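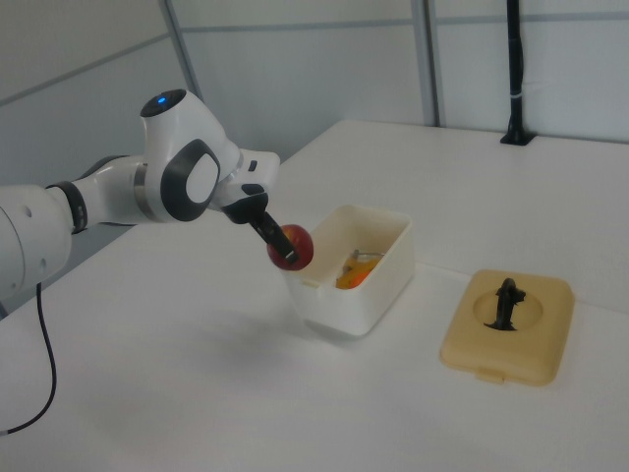

租约续签前，先把储藏间的账算清楚

本期“办公与场地”栏目谈一件小事：自助仓储和办公室储藏间的租约。过去一个季度，编辑部收到的来信里，问这个的比问报税的还多。来信的大多是小公司和个人工作室，租着一间小仓，合同快到期，房东发来一张新价目表，不知道该不该签。

先说涨价。多数自助仓储合同的首期价格是优惠价，优惠期写在附页里，字号比正文小。优惠期一过，价格回到“标准价”，而标准价通常允许房东每年调整一次。苏菲亚街一带的经营者Zulmira Amaral做布料批发，她去年签的仓位在第八个月收到通知，租金上调8%，提前通知期为30天。她翻出合同，发现条款确实这么写，只好接受。她后来做的是另一件事：把仓位从大间换成中间，同一家公司，同一层楼，换仓费免掉了，每月付的钱比涨价前还低一点。

她能换小，是因为换之前清点了一遍。里面有一批样布是三年前的，客户早已停产，还有几箱展会用的立牌，上面印的是旧电话号码。这些东西占着地方，按面积折算下来，每个月都在付租金。

我们请做场地咨询的Sverre Engström看了几份读者寄来的合同。他的意见归纳如下。

一、看计费面积怎么算。有的按地面面积，有的按体积。按体积计费的仓位，层高不够时很吃亏，架子也装不满。签之前带卷尺去量，门洞的宽度也要量，大件进不去的情况并不少见。

二、看通知期。退租通知期和涨价通知期应当一样长。读者寄来的一份合同里，涨价只需提前两周告知，退租却要提前两个月，这样的条款可以要求改。房东不一定同意，但提出来的人往往能谈到一个中间数。

三、看保险。不少仓储公司强制购买自家的保险，保费按月收，保额却很低。如果公司已有财产险，先问保险公司能不能把外部仓位加进保单，很多时候只需补一张附页，费用比仓储公司的便宜。

四、看进出时间。所谓“全天开放”有时只指大门，楼上电梯晚上九点以后停运。做餐饮和活动的客户要特别留意，散场后送货回仓正好是这个时段。

五、看押金退还的期限。合同里如果没有写明天数，请对方补上。

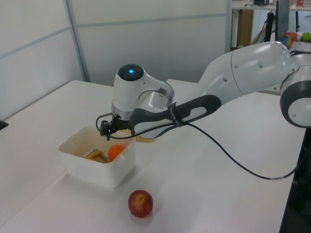 图片来源：Zasudach 资料图

再说收纳本身。仓位小了以后，箱子怎么选就要紧起来。读者Randi Kristiansen经营一家活动布置工作室，她的做法是全仓只用两种尺寸的箱子，大的装布幔和桌布，小的装灯串、夹子和挂钩。箱子尺寸统一以后，层架的间距可以一次调好，以后不用再动。她原来用纸箱，去年夏天仓里返潮，底层的纸箱软了，换成塑料箱之后没有再出过问题。

纸箱并非不能用。存放时间在三个月以内、仓内有除湿的，纸箱便宜，用完可以回收。存放时间长的，或者仓位在地下一层的，建议用塑料箱，并且离地放置，下面垫托板。带盖的箱子叠放时不要超过四层，装书和文件的不要超过三层。半透明的箱子能大致看出里面装了什么，但标签仍然要贴，贴在短边，因为上架以后露在外面的通常是短边。

标签上写什么，各家习惯不同。Kristiansen的标签有三行：类别、入仓月份、下次检查的月份。第三行最有用。她每年五月过一遍清单，检查月份已到而一年里没有取用过的，搬出来决定去留。去年清掉的东西里，有一半转给了同行，其余的送去回收站。

文件是另一类。会计凭证有法定保存年限，具体多长，各地规定不同，请向自己的会计确认，不要凭印象销毁。Somtochukwu Ezeani在一家小型律师行负责行政，她把凭证按年度装箱，箱外只写年度和销毁年份，不写客户名称，目录另存一份在办公室。仓储间是多家共用走廊的，箱子外面写着客户名字并不合适。到了销毁年份，她联系有资质的公司上门处理，并要求出具销毁证明，证明和目录放在一起。

还有读者问，要不要干脆不租仓，改用按箱计费的上门取存服务。我们比较了Plurkonach和Pruvska两家的报价单。前者按箱按月收费，取箱另付运费；后者月费略高，每季度含一次免费取送。如果存的是一年才用一两次的东西，箱数在40以内，按箱计费通常更划算。每周都要取用的，运费很快就会超过一间小仓的租金。两家都不收食品、电池和易燃物，香薰蜡烛也算在易燃物里，做礼品生意的读者请注意。

按箱服务还有一个容易忽略的地方，就是取箱的时限。两家的报价单都写“次日送达”，但下单截止时间不同，一家是下午两点，另一家是中午十二点，过了时间就顺延一天。活动行业临时加单多，这一天有时等不起。

最后是搬仓。换仓、退仓都尽量避开月底，月底电梯和推车紧张，等候的时间算在搬运费里。搬之前给空仓拍照，包括墙角、门锁和地面，退押金时有据可查。Arvid Strömberg去年退仓时被扣了一笔地面清洁费，他把入仓当天拍的照片发过去，地上的油渍在照片里已经有了，Dahlgren仓储在一周后退还了这笔钱。

本栏目准备了一份合同核对单，共一页，包括上面提到的各项条款和量仓位时要记的尺寸。需要的读者请回复本邮件，注明“核对单”。已经签了新约的读者，也欢迎把涨幅和通知期告诉我们，下期会整理一张各区价格对照表，公司名称可以隐去。

下期栏目：共用会议室的取消费怎么收才合理。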